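Chapter 3
Heat in the Kitchen

When we put our hand near a stove, we feel warmth before we touch anything. This warmth is a form of energy which moves from a hot body to a colder one. In the present chapter we shall study three ways in which it moves: conduction, convection and radiation. The student should already know the difference between heat and temperature, as it was given in Chapter 2.

Conduction happens when bodies touch each other. A spoon left in hot soup becomes warm at its handle, although the handle is outside the soup. Metals conduct well, wood conducts badly. In convection the heat is carried by a moving liquid or gas. Radiation needs no contact and no air -- the heat of the Sun reaches us in this manner. A toaster works mainly by radiation, from thin wires which glow red when the current passes.

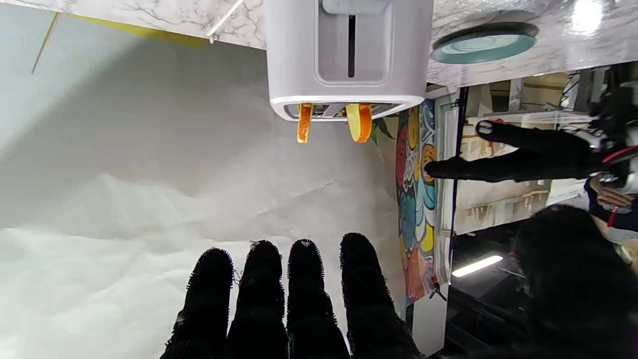
Readers of our first edition wrote to us that the air between the wires and the bread must also do some of the work, and that we were unjust to convection. They were right. The warm air rises and takes part of the heat away with it, and a smaller part reaches the bread. We have added Section 3.4 for this reason.

In the town of Lorberg, many old houses are still heated by one tiled stove. Measure the temperature of your own classroom near the floor and near the ceiling, and write both values in your notebook. You will need them for Exercise 23.

New words in this chapter: conductor, insulator, current of air, to glow, to absorb.

3.1 Conduction in solid bodies

Take two spoons of the same length, one of metal and one of wood, and fix a small piece of butter on each handle. Stand them in a cup of water at 60 °C and wait.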